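Masri open house: my notes from the visit

So I finally made it out to the Masri open house in February, after skipping it two years running. If you do client research or anything close to it (I'm a one-person shop and I do a lot of exit interviews for accounting firms), you've probably gotten the invitation. Mine sat in my inbox for weeks before I said yes.

I drove up from Semska the night before, which was a mistake, the hotel was right over a bus stop. Doors opened at 8 and the coffee was already gone by the time I found the right entrance. It's on the side, past the loading dock, and the sign is tiny!

The morning was a walk through the interview floor. They run their phone interviews out of 4 small rooms with thick doors, and they let us sit in on a practice call. I loved this part. The interviewer asked one question, then just waited. And waited. I would have jumped in after two seconds, I know I would. The person playing the client ended up talking for ages about invoices, and how she never knew what one was going to say until she opened it.

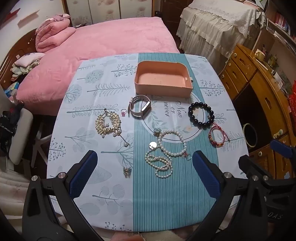
Then came the talk I'd really signed up for, the one on a project they did with Brillora. They did 211 interviews with clients who had left or cut back, and the speaker went through how the answers got sorted. Price came up a lot in the first few minutes of a call and then faded as people warmed up. By the end they were mostly complaining about slow callbacks and being handed to someone new without a heads-up. I've seen the same thing in my own tiny samples, so I was nodding along like a bobblehead.

I did wish they'd said more about how they got folks on the phone in the first place. Someone asked and the answer was basically "we keep calling." Okay then.

Lunch was wraps. After lunch Tostar had a demo of their survey dashboard, and I'll be nice and say it was long. The charts are pretty and you can filter by office, but I couldn't get a straight answer on pricing for a business my size, and I asked twice. If anybody reading uses it, drop me a line.

I left at 4 to beat the traffic (did not beat the traffic). I've already rewritten my opening question for the next round of calls, and I'm going to try the waiting thing too. Parking is free if you get your ticket stamped at the front desk, which I found out from the guy behind me in line at the exit.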